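Progress report to Irnik, hand-held gripper station, December
Prepared by Ratih Sutanto, with maintenance notes from Bjartur Ásgeirsdóttir

1. Status

The station is running and the work due this period is finished except for the spare finger set, covered in section 4. Both grippers have been serviced. The desk task and the microwave task have both been set up in the same room, and operators switch between them without moving the recording computer.

2. Gripper pair

Each gripper carries its own marker cube, and the two cubes have different patterns so the tracking software can tell left from right. Most of our tracking losses last period came from cubes that had worked loose at the base. Bjartur refitted both with new screws and added a check to the start-of-day sheet: hold the gripper by the handle, push on the cube with a thumb, and report any movement before recording.

Lifting large flat items puts the most side load on the fingers, so we use a board lift as the acceptance check after any finger work.
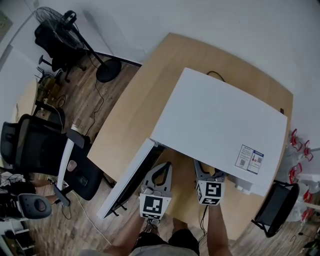 Figure 1. Board lift with both grippers at the near edge of the desk.

The pair passed after the second adjustment. On the first try the left finger closed late, which was traced to a dirty slide. It was cleaned and greased, and the slide is now on the monthly list.

3. Microwave task

The layout was agreed with Benedita Brandão before we started. The microwave stays on the table and the cup starts in front of it. The door must be able to open all the way, past the front edge of the table, so operators stand back from that side.
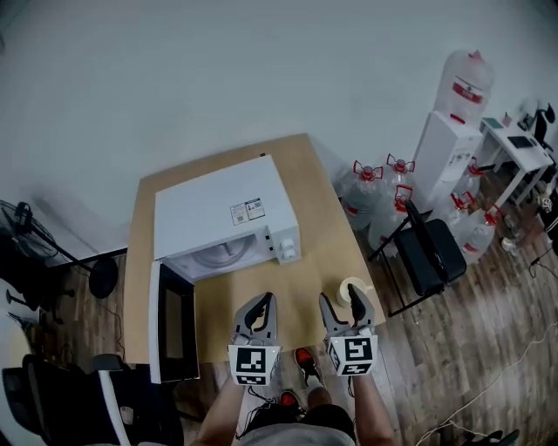

Figure 2. Microwave with the door fully open and the cup on the table.

We logged 21 practice runs and discarded 3 for tracking loss. The rest were handed to Inger Kárason for review. Her main comment was that operators held the grippers too low at the start of a run, and the start position has been changed.

Camera views from the grippers were also checked. Both finger tips have to stay in view at full opening, and the control knobs have to be readable when the gripper faces the panel.

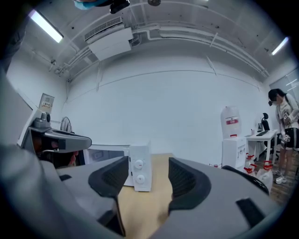
Figure 3. View from a gripper camera, facing the microwave controls.

No change to the camera mounts was needed. Lens cleaning has moved from weekly to the start of each shift.

4. Open items

Spare fingers: ordered from Nedeljković, 8 sets, not yet delivered. We have one used set in the drawer that would do for a short time.

Cables: one gripper cable has a worn jacket near the plug. It works. Ákos Vida will replace it when the station is next down.

5. Next period

Fit the new fingers, repeat the board lift, and start the full microwave series. Planned station downtime is 12 hours. No change to the budget is requested.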